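# Truna two-arm desk set

The Truna set is a pair of six-joint arms with parallel grippers, two bench clamps, a controller and the leads to join them. Vistham sells it for light handling work at desk height: cloth, paper goods, open bags, bowls, small boxed items. It is not rated for food contact, for wet areas or for work next to people without a guard.

Each set ships as two matched arms, left and right. They differ only in cable routing and in the default zero position. A left arm can be run on the right after a change of settings, but the cable then crosses the elbow and wears faster.

## What is in the box

- Two arms, factory zeroed
- Two grippers with metal fingers, fitted
- Two bench clamps, 64 mm maximum opening
- Controller with power supply
- Two arm leads, black, 3 m
- Hex keys, spare finger screws, printed setup card

The head camera is sold apart. The Evham bracket takes most small cameras with a standard tripod thread and holds them above and between the arms. Order it with the set if you plan to record runs; the controller needs a different lid for the extra port and fitting one later means sending the unit back.

## Main figures

| Item | Value |
|---|---|
| Joints per arm | 6, plus gripper |
| Reach, clamp to fingertip | 900 mm |
| Rated load at full reach | 1.5 kg |
| Gripper opening | 0 to 80 mm |
| Arm mass, each | 5.2 kg |
| Supply | 100 to 240 V AC |
| Price, full set | $3,803 |

The load figure includes anything bolted to the gripper. Replacement fingers from other makers are often heavier than ours. Weigh them and subtract.

## Handling cloth

Most support requests concern cloth, so it gets its own section.

The gripper closes on position by default. This suits rigid items and fails on fabric, where the fingers reach the set position with too little pressure and the cloth slides out on the lift. Switch to force closing before any cloth job. Start at level 3 of 10 and go up one level at a time. Above level 7 the fingers leave marks on thin weaves.

Approach height matters more than grip force. A crumpled cloth has folds that stand up from the surface, and the fingers should close on one of these. If the cloth is flat, push it a short distance with closed fingers to raise a fold, then open and pick. The Safavi control software has this as a stock motion under Primitives > Gather. It needs a surface with some friction. A desk mat works. Bare varnished wood usually does not, and the cloth travels with the fingers.

Set the table height in Safavi after laying the mat, using the mat surface as zero. Users who set it to the bare desk first will drive the fingers into the mat by its full thickness. The arm will stop on contact, but the error has to be cleared by hand.

## Bags and bowls

Open-topped containers can be worked one-armed or two-armed. A paper bag with rope handles will stand by itself when empty, but it tips if the gripper brushes the rim on the way out. Two fixes are in common use: put a flat weight in the bottom, or hold one side with the free arm. The second costs cycle time. We suggest the weight.

Bags with stiff sides present a second problem. The forearm is thicker than the gripper, and on a deep bag it meets the rim before the fingers get to the bottom. Keep the drop point in the upper third of the bag and release from there. Cloth can be dropped. Hard items should go into a shallower container.

Bowls may be placed below desk level. With the clamps on the front edge, the arms can reach down past it, though the working zone there is narrow and the wrist has little room to turn. Keep the bowl clear of the desk legs. In Safavi, enable Below Plane for the arm in question; it is off by default, and with it off any target under the table height is refused.

## Mounting

Clamps fit desktops 14 to 64 mm thick. The desktop must be solid at the clamp point. Hollow-core tops crush. Fit the clamps before hanging the arms, tighten by hand, then add a half turn with the supplied key.

Leave a service loop in each arm lead. The lead should be free to move through the whole range of joint two without pulling at the connector. A turn of tape on the upper segment is acceptable for holding a slack lead in place, provided it does not cover a joint seam. Cable ties are not acceptable – they cut into the jacket as the arm turns.

Keep loose cords out of the working area. Lamp and charger cords are the usual cause of snags, and the collision check in Safavi does not see them.

## Lighting

The grippers do not need light. The camera does. One overhead source gives hard shadows under the wrists, and cloth detection gets worse. A desk lamp plus a reflector or a second lamp on the far side is enough for a standard desk. Avoid pointing either at the gripper, as the polished fingers throw glare.

## Known limits

- The left and right arms can reach each other. The Safavi self-check covers arm and gripper bodies but not items being held.
- Gripper noise rises after long runs. A drop of light oil on the slide clears it. Do not oil the fingers.
- Controller firmware from before May does not support force closing on both arms at once. Update first.
- Shredded or loose fill can be picked in small amounts only, and the amount varies from pick to pick. Do not use the set for portioning.

## Service and ordering

Vistham keeps clamps, leads and fingers in stock. Arms are exchanged as single units, left or right; state which. Technical support is closed from Saturday noon until the next working morning. The warranty covers one year of single-shift use and excludes leads damaged by ties.

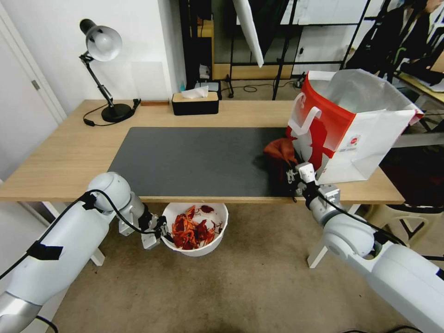
Truna owner since May, and the level 3 starting point is too low for anything thicker than a dish towel. I start at 5 and have had no marks so far. I would also like the Gather motion to run from either side of the cloth. At the moment it only pushes toward the arm's own base, so with a bag standing behind the pile I have to re-teach the start pose every time. Is there a setting for this, or does it need the newer Safavi version?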